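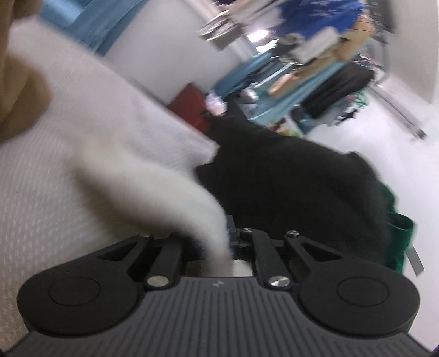

About Ringate

Ringate builds and repairs grippers for soft goods: clothing, towels, bags, plush. We work out of one floor in Plendusstead with 15 people, and most of our customers are laundries and returns warehouses.

We started as a repair shop. Pascual Ojeda opened it to service sorting lines made by Wikström, and the grippers came later, when customers kept bringing in the same jammed fingers.

The Skurkura recall

Anyone looking us up will probably read about this, so our account of it is on this page.

Our first product was the Skurkura, a two-finger gripper for textiles. We sold 190 of them. Long-pile material could work its way between the fingers and into the linkage behind them. The motor read the extra resistance as a firm grip and kept closing. On one line a gripper held on to a fleece after the release command, the arm moved off with it, and the guard door was pulled from its hinges. An operator had a bruised wrist. The stop button worked, but the fingers stayed shut with the power off and had to be opened with a wrench.

We told every customer to stop using the Skurkura on Tuesday, January 7, 2025, and had all of them back by the end of February. The fault was in our design. Our release test used flat cotton squares and nothing with a pile.

What changed

The current model has a manual release that opens the fingers without power. The controller stops if the fingers take too long to open. Every new version now goes through 1,790 grasps before it ships, on fur, fleece, straps, heavy jackets and whatever else is in the test room. If one item sticks, the count goes back to zero – that has happened twice.

Fault reports are sent to all customers, including the ones that turn out to be our mistake in assembly.

Visits and repairs

We still repair other makers' grippers. Call before you bring one in, and please leave the jammed item where it is.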